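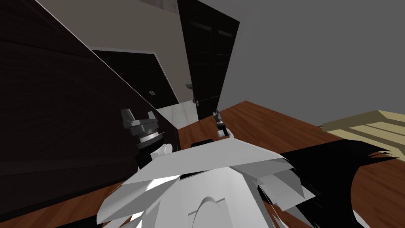 Simulated view looking down over a white robot body, both arms reaching forward

How to Prime and Change a Coil in a Refillable Tank

A fresh coil that gets fired too soon will taste burnt, and that taste doesn't go away. Priming it first takes a few minutes. These steps are written for the Soto tank, but most refillable tanks with a drop-in coil go together in much the same way.

When to change it

Change the coil when the flavor goes flat, when the vapor thins out, or when you get a dry, scorched taste with plenty of liquid in the tank. Sweet liquids wear coils out faster than plain menthol or tobacco. If you use a dessert or candy flavor every day, expect to go through more of them.

What you need

A new coil with the right resistance for your tank
Your e-liquid
Paper towels
A clean, dry cloth for the glass

Check the coil before you open anything. The resistance and the wattage range are printed on the side of the metal. Coils for the Onel tank look similar and will drop into the Soto base, but they don't seal at the bottom and the tank will leak.

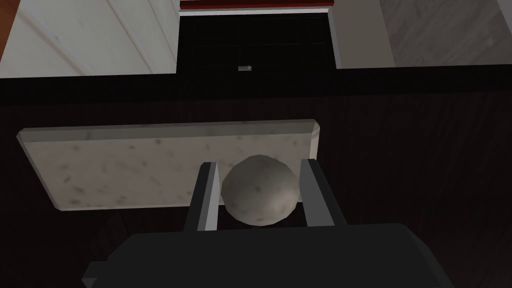
Step 1: Take the tank apart

Turn the device off and unscrew the tank from it. Hold the tank upside down over a paper towel and unscrew the base. If the base is stuck, wrap a rubber band around it for grip. Don't use pliers, which bend the threads.

Pull the old coil out and throw it away. Pour off the old liquid if it has gone dark. Rinse the glass and the base in warm water, and let every part dry fully before you go on.

Step 2: Prime the new coil

Look at the side of the coil for the small openings where the cotton shows. Put one drop of liquid on each opening and let it soak in, then do it again. Put 2 drops straight down the center. The cotton should look wet all over with no white patches.

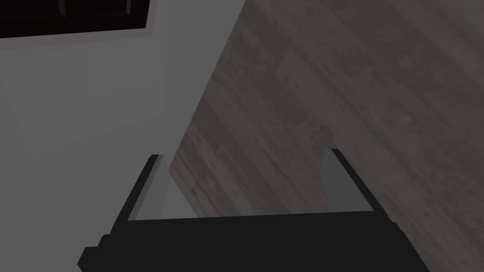

Don't flood it. If liquid runs out of the bottom, stand the coil on a paper towel until it stops. Too much liquid in the center causes gurgling and spitting on the first few puffs.

Thick liquids soak in more slowly. With a high-VG liquid such as the Dvořáček line, give each drop a little longer before you add the next.

Step 3: Put it back together and fill

Push the coil into the base until it sits flat. Screw the base on by hand, snug but not tight. Fill the tank through the top port and stop just below the center tube. Close the cap and let the tank stand upright for ten minutes.

Step 4: Break it in

Take a few gentle pulls without pressing the fire button. Then set the power at the bottom of the range printed on the coil and take short puffs. Raise the power a little at a time until the flavor is where you like it. If you taste anything dry, stop and let the tank stand again.

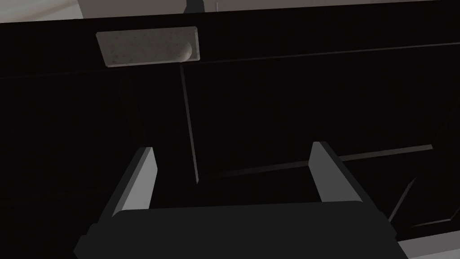
TROUBLESHOOTING

Leaking from the base: take it apart and check that the rubber ring is in place and isn't twisted. The Stevix spare ring pack fits this tank.

Gurgling: remove the tank, wrap a paper towel around the bottom, and blow gently through the mouthpiece.

"No coil" or "check tank" message: wipe the contact on the base and the one on the device, then screw the tank back on.

Still burnt after priming: the cotton has scorched. Fit another coil.

Keep liquid and used coils away from children and pets.

Written by Nattawut Petchrat
Updated Oct 10, 2023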